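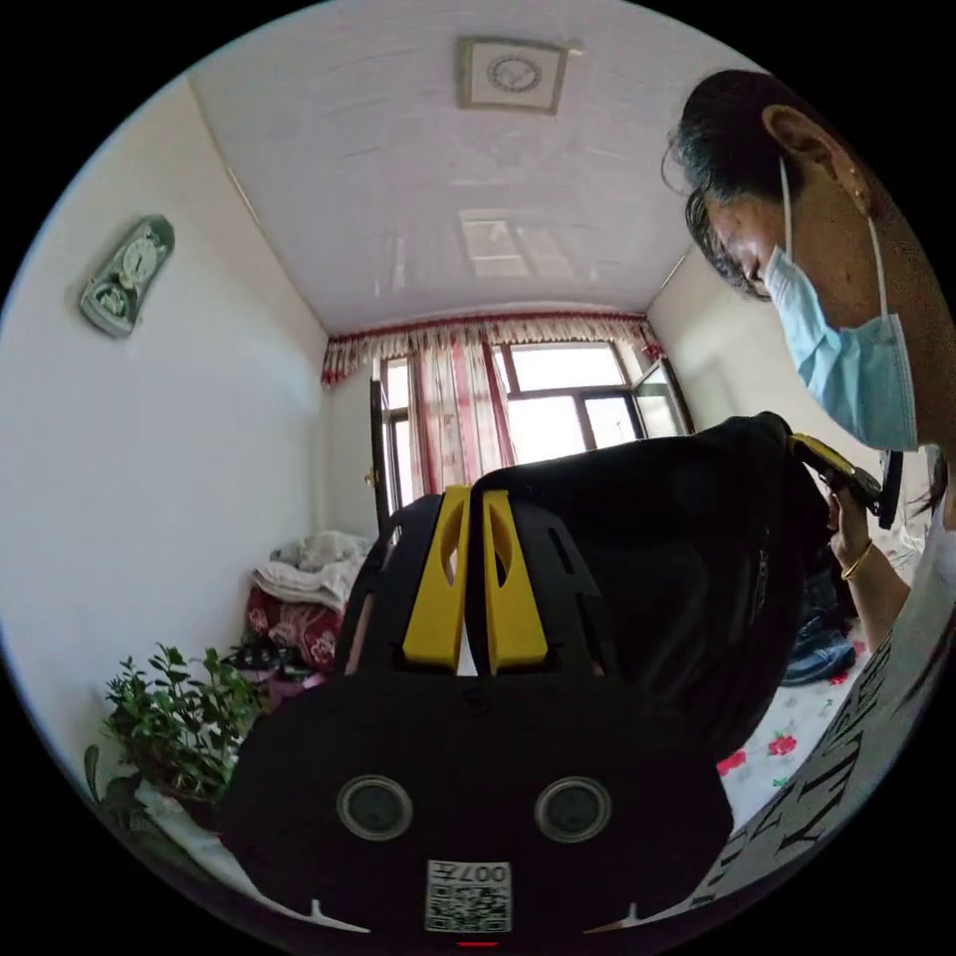 Tidimlow support wrote back within the hour to say the fingers closing on their own is almost never the motor, and could I please stop swapping motors until they'd seen the log.

Fair enough! I had already swapped one by then. So I'm reopening this ticket with everything in one place, and I'll keep adding to it as I go.

Subject: Gripper width drifts, then jumps closed
Status: reopened
Product: Tuler handheld gripper, Vilter firmware
Site: Abeysekara home recordings, bedroom tasks

What happens: I power up, run the open/close calibration, and it passes. For the first stretch of folding and picking up, the width reading follows the fingers just fine. Then it starts to lag a bit, and after that the log says fully closed while I'm standing there with the fingers wide open. The first time I noticed was at 21 minutes. The second time it was a lot sooner, which annoyed me, because I'd just told everybody it only happened on long runs.

The part that makes this more than a data problem is that the arm back at the bench replays these logs. We fed it one of the bad ones before we knew, and it snapped shut on a pillowcase and kept squeezing until the current limit tripped. No one had a hand in there, thank goodness, but I don't want to find out what it does to a thumb. Replay is off for all of January's files until this is closed.

Stuff I tried, in order:

1. New motor. No change (yes, I know).
2. Recalibrated three times in a row. Passed every time, drifted every time.
3. Rolled Vilter back one version. It seemed better for an afternoon and then did it again, so I went forward to the current one.
4. Wiped both lenses and the finger pads with a dry cloth. No change that I could measure.
5. Different battery, different cable, same desk. Same thing.

Support reply, pasted in: Please send the raw encoder counts, not the width in millimeters. With the fingers fully open, what number do you see before the jump and after it?

OK, got them. Fully open reads 1,026 right after calibration. After the jump it reads 89, with the fingers in exactly the same place. I opened and closed it by hand a bunch of times and it never climbed back up until I cut the power. So you were right, it's not the motor, the count itself is getting lost.

Support reply: That looks like the encoder connector backing out. Open the rear cover and press on the small white plug while watching the count.

Update, 4:30 p.m.: Pressed on the plug and the number went nuts, all over the place, then came right back to 1,026 when I held it down. I reseated it and put a dab of the soft retaining glue on it like the Tuler repair sheet says. Then I ran it for 56 minutes of open and close with no jump. I'm pretty happy about that!

Still open on my side: I'd love a check in Vilter that stops recording if the count drops that far in one step. And can you tell me if the replay arm has a softer current limit I can set? Leaving this ticket open until I hear back on that one.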